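Sutter Asks Shoppers to Doubt the Two-Minute Fold

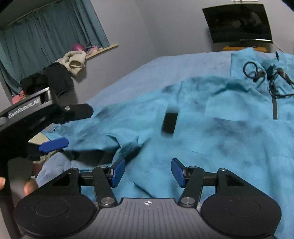
Photo: Sutter

Friday, June 8, 2018

Sutter, the home storage company, today released the results of its April survey on folding clothes at home, and it is not recommending that anyone buy a folding aid on the strength of them.

The survey drew 2546 replies. Asked where they fold, 79 percent named the bed. Most folding guides, including two that Sutter has printed itself, assume a clear, hard table. A bedsheet gives under the hand and slides with the fabric, and a jacket laid out on one tends to bunch up into ridges before the first sleeve is turned in.

Jackets were the item people most often said they gave up on. Zippers got much of the blame. The usual advice is to close the zipper, lay the jacket face down, bring in the sleeves and fold up from the hem. Sutter tried this on beds at its Milus showroom with 3 jackets of different weights. The thin one came out flat. The other two sprang open when they were picked up, and the staff who folded them did no better on a second try.

The company is also dropping the line "folded in two minutes" from its Odov drawer dividers. It could find no record of how that number was reached. Dividers keep a folded jacket upright in a drawer, and Sutter makes no claim that they help with the folding.

Whether a jacket needs folding at all is a fair question. Sutter sells hangers too, so readers may weigh its opinion accordingly.

The survey was open to customers on the Jinham store mailing list, who chose whether to reply, and should not be read as a picture of all households. The full list of questions is available at the Jinham and Milus stores on request.

Press contact: Sutter Press Desk, Jinham

###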